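**Bitter cucumbers again - water or variety?**

**Skatier** - 04/09/2024
Second year in a row my slicing cucumbers are bitter at the stem end. Raised bed, full sun, drip line on a timer for 20 minutes every morning. I grew the same seed both years. Last year I blamed the heat wave, but we haven't had one this time. Anything I can do with the plants I have, or do I pull them?

**mudroom_8**
Don't pull them. Cut an inch off the stem end and peel it. Most of the bitterness is there and just under the skin.

**Nilov**
20 minutes a day is shallow watering. Roots stay near the top and dry out by afternoon. I'd go longer, every other day, and put down straw. Mine quit being bitter the year I did that.

**Skatier**
I can change the timer tonight. No mulch at the moment, so I'll get a bale.

**Mernavix**
I don't agree that it's water. I've grown them in bone dry soil and they were fine. Some varieties have the bitter gene and some don't. Buy seed marked "bitterfree" and you're done.

**Nilov**
The gene is in most of them. Stress is what pushes it into the fruit. Both things matter.

**Mernavix**
Sure, but one costs a packet of seed and the other costs you a summer of fussing with a timer. I order mine in January and don't think about it again.

**mudroom_8**
How big are you letting them get? I pick at 8 inches, no longer. Old fruit is worse, and it slows the plant down.

**Skatier**
Probably too big. I was away and a few went yellow on the vine. Those went to compost.

Also, does the old trick of rubbing the cut end do anything? My mother swears by it.

**Nilov**
I've tried it. Couldn't taste a difference.

**Mernavix**
Works for me - the foam comes out and it's milder. Try one half rubbed and one half not.

**Skatier**
Ok, will do both halves and report back. Timer is changed and I've ordered bitterfree seed for next year too.

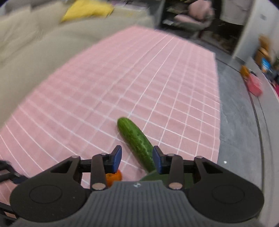

*Green cucumber on the pink tablecloth*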